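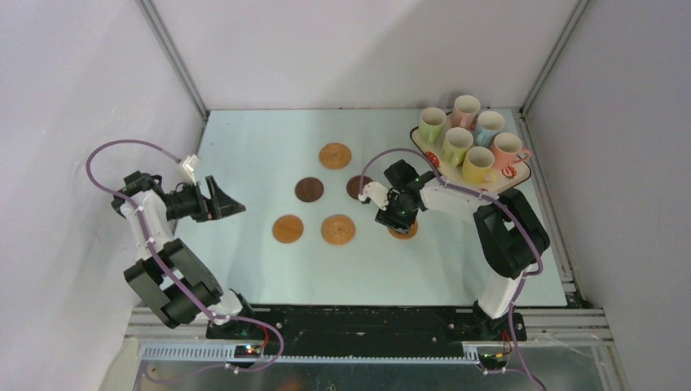 Zovcombe is finally getting its big fall update, and I have spent way too much of my afternoon reading the patch notes when I should have been doing laundry. For anyone who missed it, Zovcombe is the little harbor town management game where you run a row of shops, keep the locals happy and try not to go broke before winter. The headline addition is a teahouse (yes!), and it comes with its own set of chores. You set the tables, you match the cups to the customers, you carry things out without bumping into the cat. A busy morning rush is pretty much what the new mode is all about, and I already know I'm going to lose whole evenings to it.

The update lands in October on PC and both of the consoles the game is already on, and it's free if you own the base game. The studio, Urklow, says it adds 13 new townsfolk, a second ferry route and more than 40 recipes, which is a lot of soup. You don't need to start a new save either. Load your old town, wait for the ferry bell on the first morning, and a letter shows up offering you the empty lot behind the fish market. If you already built something on that lot (guilty, I put a second bakery there), the game will offer to move it for free. I'm glad, as that bakery took me forever.

I got to play a preview build last night and I mostly stuck to the teahouse. It's slower than the restaurant shifts, and I mean that in a good way. There's no timer bar hanging over everyone's head. Customers will sit and chat with each other while they wait, and if you leave two of them alone long enough they might start a friendship that carries over into the rest of the town. I had the grumpy lighthouse keeper and the kid from the post office talking about fossils for most of a morning, and by the next day they were down on the beach digging together. I did nothing to set that up! I was busy burning scones.

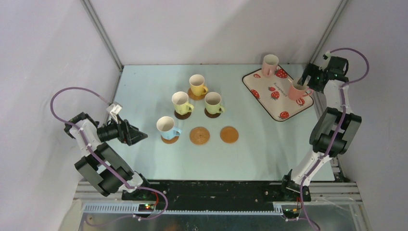

The scones, by the way, are hard. Baking uses the same little rhythm game as before, but the window for pulling a tray out of the oven is much tighter now, and I couldn't find an option in the preview to loosen it. Urklow says there will be an accessibility menu at launch with a toggle for all the timing stuff, plus bigger text, so fingers crossed on that. The text really is tiny if you're playing on a handheld. I was squinting at the recipe cards.

The other big piece is Estine, a new island you can reach on that second ferry route. I only had an hour or so over there, and it's mostly woods and a closed-down railway station, but the music is lovely and there are a couple of locked doors I'm dying to get behind. You can't build on Estine. It's there for exploring and for gathering ingredients, and the ferry only goes across in the morning and comes back at dusk, so you have to plan your day around it. I missed the boat home on my first trip and had to sleep at the station, where a goose stole my lunch. Ten out of ten goose.

A few smaller things from the notes that made me happy: you can finally sort your storage chests by type, the mayor no longer repeats the same speech every festival, and the bug where fishing rods vanished if you opened the map is gone. They list 118 bug fixes in all, and I recognized an embarrassing number of them from my own town. The walking speed has gone up a little too. It doesn't sound like much, but getting from the farm to the docks used to be a real slog before you could afford the bike.

Co-op is still missing, and I know that's the one a lot of you keep asking me about. The notes say it's being worked on and will not be part of this update, with no date given. I'd love to split teahouse shifts with my sister, who is far better at the baking than I am, but I can wait.

If you've been holding off on buying the game, there's a new demo going up the same morning as the update. It covers the first two weeks of spring and your progress carries over to the full version. The teahouse isn't in it, sadly, so you'll only get the bakery and the bait shop.

The soundtrack is getting an update as well. Subramaniam, the small label that put out the original on vinyl, is doing a second pressing with the Estine tracks added on, and preorders open in October too. I missed the first run and have been grumpy about it ever since, so I'll be sitting there hitting refresh with everybody else.

I'll have a longer write-up once I've played the finished version and seen what's behind those station doors. In the meantime, save up your in-game coins if you can. The teahouse lot itself is free but the furniture is not cheap, and I blew all my savings on a stove before I remembered that people need chairs.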